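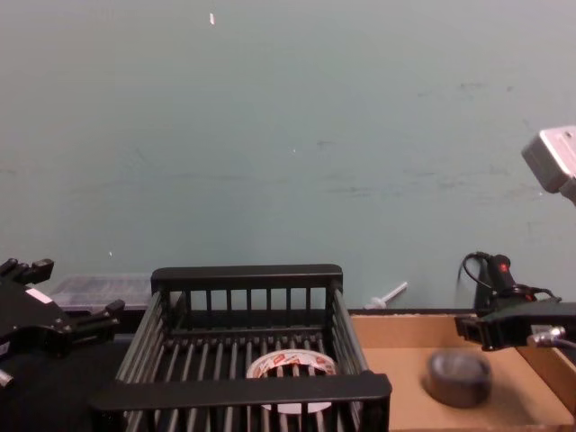
Moving abroad with books: is sea freight madness?

plumduff
Posts: 53
We go in November. The job is real, the flat is real, the shelves in the flat are one plank above a radiator. I own far too many books and have been quoted 1382 pounds by Drurnavska to take them by sea, door to door, "door" meaning the street door. The flat is on the fourth floor. Has anyone here done this and stayed married?

ottoline_k
Posts: 1909
Sell them. I say this as someone who paid to ship a full set of encyclopaedias to Varnska and then paid a man to take them away again. You will read on your phone like everyone else and feel bad about it.

gravelpit
Posts: 339
Disagree with the above. We used Ibarra for the same sort of load and it was fine, if you don't mind eleven weeks of an online tracker that says "in progress". Small boxes. Smaller than that. If you can lift it cheerfully it is the right size, and if you have to make a noise it isn't.

plumduff
Did they charge by weight or by volume? Drurnavska say volume, but the form asks for weight twice.

gravelpit
Volume. The weight is for customs, who also wanted a value for each box. I put ten quid on everything and got a very polite letter about it.

ottoline_k
So your advice is to fib to customs.

gravelpit
My advice is small boxes. The cookery books WERE worth ten quid. Half of them had soup on.

tern_and_tern
Been through this twice. Things I'd do again: hardbacks flat, paperbacks spine down, socks in the gaps. Tape the bottom of every box in an H, not one hopeful strip up the middle. Things I wouldn't: label boxes "misc". I had nine miscs. One of them was a kettle and the atlas.

ottoline_k
Spine down is wrong. Spine against the side of the box, upright, as on a shelf. Ask any bookseller.

tern_and_tern
I was a bookseller.

ottoline_k
Then I'm sorry for your customers.

wetherby_no_more
Can't speak to spines but please get a second quote from Ruvurov. They were a good bit cheaper for us and carried up to the third floor without a word. The fourth might get you a word. Also check what the insurance covers. Ours covered the ship sinking but not damp, and I know which of those I'd have bet on.

plumduff
Thanks all. Ruvurov are ringing back after six. I've got as far as sorting the poetry into keep, sell and whose is this. The keep pile is the whole of the poetry. Will start on the thrillers tonight and be ruthless.

gravelpit
You won't.

ottoline_k
For once we agree. What's in the whose is this pile?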